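Unit 14: Care and Setting Up of the Hand-Held Grippers
Module tutor: Muammer Oral, Hatcombe

Before each session, students should inspect both grippers. The jaws must open and close freely, and the marker cube must be firmly seated – a cube that has shifted will spoil the tracking. Wipe its faces with a dry cloth only.

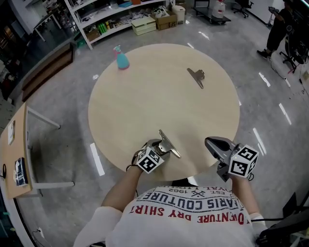
Cables should be left with enough slack for the wrist to turn. Close each gripper on a small metal object, hold for a moment and release. If the jaws stick, stop work and enter the fault in the log under code 74. Screws on the cube mount are to be tightened by staff.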